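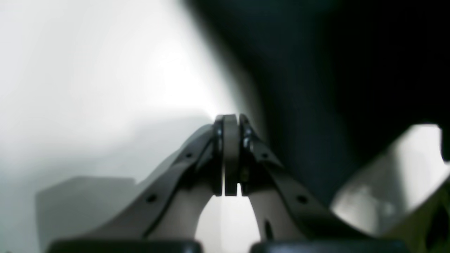

Section 4: Fabric surfaces, hinged panels and loose cables

Cledance Lounge Range, Owner's Set-up Guide
Pradosska Furniture, Hilemville
Revised 25th January

4.1 Scope

This section applies to all Cledance seats and daybeds supplied with fabric covers, and to models fitted with the Wynne folding back panel. It is to be read together with Section 3 (Assembly of the base). Owners of fixed-back models may disregard 4.4.

The colour and weave of the cover do not affect the procedures given below. Care instructions for individual fabrics are printed on the label sewn inside each cushion cover and take precedence over this guide.

4.2 Before first use

1. Remove all transit packaging, including the card sleeves at the corners.
2. Place the seat in its final position on a level floor. Allow a clearance of 94 mm between the rear of the frame and the wall.
3. Brush the fabric in one direction with a soft upholstery brush.
4. Seat the cushions with their seams facing outward and press down evenly along the front edge.
5. Leave the cushions to recover their shape for 2 hours before use.

Note: Slight unevenness in a newly unpacked cushion is normal and is not covered by the warranty.

4.3 Cables and small electrical items

Small items with attached cables are frequently left on seating. Cables may be drawn into the gap between cushions, where they are liable to be pinched when the panel is folded.

1. Disconnect the item at the power outlet.
2. Lift the item and its cable together. Do not pull the item by its cable.
3. Undo any loops or tangles by hand on a flat surface.
4. Gather the cable into a loose coil no less than 68 mm across and secure it with a fabric tie. Wire ties are not suitable for use near woven covers.
5. Store the item off the seat.
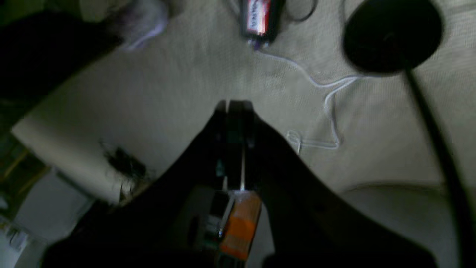
Figure 4.1 White cable with loose coil on pale beige fabric.

Caution: Do not charge batteries or operate heated appliances on any cushion. Damaged cables must be withdrawn from use and must not be repaired with tape.

If a cable has become caught beneath a cushion, lift the cushion clear of the base. A cable caught in a folding mechanism is to be released by opening the panel fully. Under no circumstances should it be cut while connected to a power supply.

4.4 Wynne folding back panel

The panel turns on a hinge at each side of the seat. The hinges are set at the factory and require no adjustment during assembly.

1. Clear the seat of cushions, clothing, cables and other loose items.
2. Stand at the front of the seat and take hold of the top edge of the panel with both hands.
3. Raise the panel until it reaches its upright stop.
4. Check that the fabric lies flat along the side seams and has not been drawn into either hinge.
5. Replace the cushions.

To lower the panel, repeat the steps in reverse, supporting its weight throughout.

Caution: Keep fingers clear of the hinge and its bracket arms whenever the panel is in motion. Children must not operate the panel.

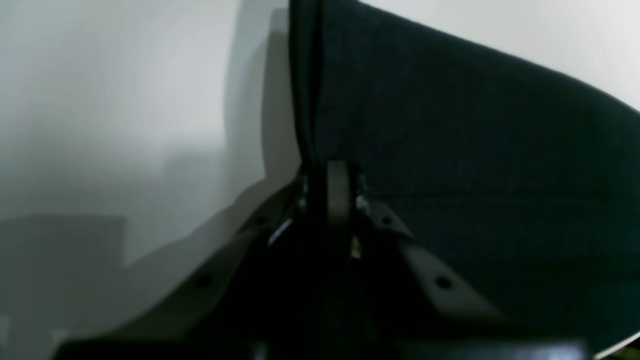 May the hinges be lubricated at home?
Dry silicone spray may be applied sparingly to the pivot once a year, with the fabric covered by a clean cloth. Oil and grease will mark the cover and should not be used.

4.5 Periodic inspection

Hinge fasteners should be inspected in February of each year, or after every 50 operations of the panel where the seat is in shared use. Tighten any loose fastener with the key supplied. If a fastener will not hold, leave the panel upright and contact the Pradosska service desk, quoting the serial number stamped beneath the base.

Replacement hinges are supplied in pairs only.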